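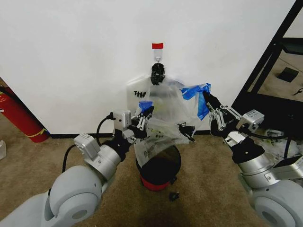
Second floor staff would like it noted that the back stairwell door has been sticking again, and that they asked for it to be looked at in December. It is item 4 below.

Hastencombe Building – Workplace Safety Walk-Through
Date: 6/7/23
Area: second floor, offices and corridor
Floor area on plan: 2,595 sq ft

1. Exit routes clear
OK. Two boxes of copy paper were in the corridor outside the Muli room. Moved during the walk.

2. Exit signs lit
OK, except the sign at the east end flickers. Replace the tube.

3. Fire extinguishers
All 5 in place, pins and seals intact. The tag on the one by the kitchenette is hard to read. Ask the service company for a new tag at the next visit.

4. Stairwell doors close and latch
NOT OK. The back door drags on the sill and stops short of the latch. This is a fire door and can't be left that way. Work order to go in today. Do not wedge it open in the meantime.

5. Electrical
One power strip plugged into another under the desk in the Gelis room. Unplugged and removed. Cover plate missing in the supply closet – closet locked until it is fixed.

6. Floors and walking surfaces
Carpet seam lifting near room 106. Taped down for now, needs glue. Otherwise OK.

7. Walls, hooks and hanging items
OK. Adhesive hooks are for light things only. No coats or backpacks, and nothing hung on or next to a sprinkler pipe.

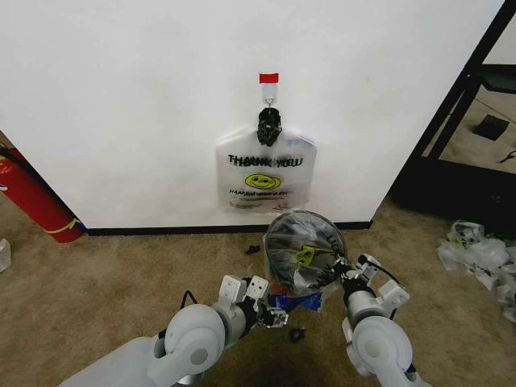 Item 7: bag on adhesive hook, bin on carpet below

8. Trash and storage
Keep bins out of doorways. Storage in the Plullunano room is stacked too high on the top shelf, with less than the 18 inches needed under the sprinkler heads. Take the top row down.

9. First aid kit
Short on gauze and medium gloves. Eyewash bottle is in date. Restock list left in the kit.

10. Kitchenette
Microwave and kettle cords fine. Toaster crumb tray full. Paper towels were sitting against the toaster and have been moved to the other counter.

11. Emergency contact sheet
Posted, but it still has the old front desk extension. Reprint.

Open items: 2, 3, 4, 5 (cover plate), 6, 8, 9, 11
Item 4 is to be rechecked within 7 days. The rest can wait for the next regular walk-through.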